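Chapter 7
Comparing Grippers: What the Numbers Leave Out

Most people who buy a gripper have read a comparison before they sign for it. There is usually a table, and the table usually has a winner. This chapter is about how such tables get made, and why you should trust them less than you probably do. By the end of it you should be able to read somebody else's gripper trial and find the two or three choices that decided the result before the first pick was made. You should also be able to run a small trial of your own without fooling yourself, which is harder.

We begin with a case. The Dauda workshop wanted to know which of three grippers to put on a single arm for sorting soft goods. The candidates were the Onditz two-finger, the Premex two-finger with its wider stroke, and a suction head from Iltby. The workshop ran 142 picks with each one and scored every pick as a success or a failure. Onditz came first, Premex second, Iltby a distant third. The report ran to nine pages, and its summary recommended Onditz "for general handling of textiles."

Read that recommendation again. The trial used folded cotton towels, all of one weight, laid flat on a table, one at a time. A folded towel has a thick edge that two fingers can close on. It is also porous, and a suction cup pulling on a porous sheet mostly pulls air. So the workshop had picked an object that suits fingers and punishes suction, and then reported that fingers were better. Had it chosen sealed plastic mailers, the order might well have turned over. Neither result would have told a buyer much about general handling of textiles.

Then there is the word "success." In the Dauda report, a pick counted if the towel left the table. It did not have to stay in the gripper during the move, and it did not have to arrive anywhere. When the workshop went back through its recordings and applied a stricter rule (lifted, carried, and released in the bin), the gap between Onditz and Premex nearly closed. Both scores fell. The grippers had not changed, and neither had a single pick. Only the rule had.

A third problem is more embarrassing, and more common. The operator who set up the trial had used Onditz hardware for years and had never mounted a Premex before that week. The approach height, closing speed, and grip force were all tuned on the Onditz and then copied over. Anyone who has worked with a wide-stroke gripper knows it needs a different closing height, and on a flat towel a small error there means closing on nothing. What the table called a comparison of two grippers was partly a comparison of one tuned setup with one untuned setup. You will see this again and again in published trials, rarely with any mention of how many hours went into each side.

None of this means the workshop was dishonest. It wrote down its settings, kept its recordings, and let others look. Plenty of vendors do less. But good records do not rescue a weak design, and a large number of picks does not either. Doing the same easy thing 142 times gives you a very exact answer to an easy question.

What would a better test look like? For soft goods, start with the state of the pile. Cloth in real use is crumpled, layered, and tangled with other cloth. Thickness changes from one inch to the next. Trim and gathered edges stick up and offer a place to grab, which may or may not be a good place. Glossy fabric slides where matte fabric holds. Finger covering matters here too, and a trial that swaps the gripper and the padding at the same time cannot say which one made the difference.
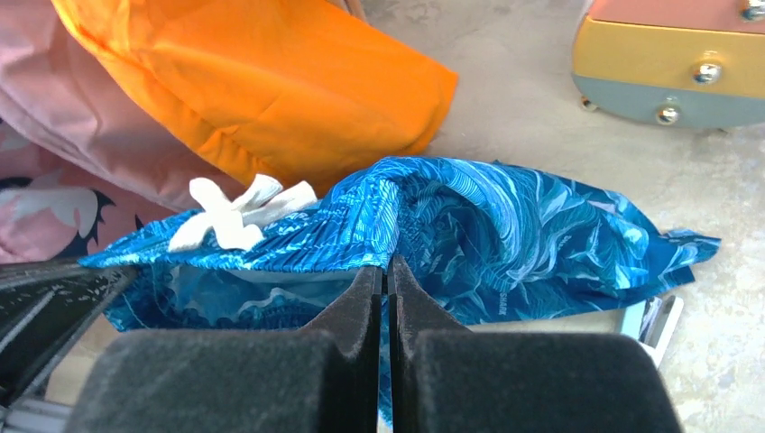 Figure 7.1. Two padded fingers at a bunched blue print garment, seen from the wrist camera. Orange and pink fabrics lie behind it.

Consider what a scorer can and cannot settle from a view like Figure 7.1. The fingers are close together and there is cloth in the gap between them, so some kind of contact has been made. How firm is the hold? The figure does not say. Would the long tail on the right drag, or catch on the white plastic piece beside it? Again, no answer. A wrist camera is good at showing the fingertips and poor at showing the rest of the garment, and a score taken from that one view will lean toward calling things a success. If you can afford only one more camera, put it off to the side.

Before you read on, write down what you would count as a successful pick for a heap of mixed clothing. Be exact. Say how high the item must be lifted, for how long, and whether bringing up a second item by accident counts against the gripper. Keep the page. In Section 7.3 you will apply your rule to a set of borderline picks, and most readers find they want to change it by the third one. Changing it is fine at that stage. Changing it after you know which gripper each pick belongs to is the mistake that the rest of this chapter is meant to prevent.

Related sections
7.1 Choosing Test Objects
7.2 Equal Tuning Time
7.3 Writing a Scoring Rule
7.4 Wrist Views and Side Views
7.5 Reading a Vendor Table
Review: Force, Friction, and Finger Padding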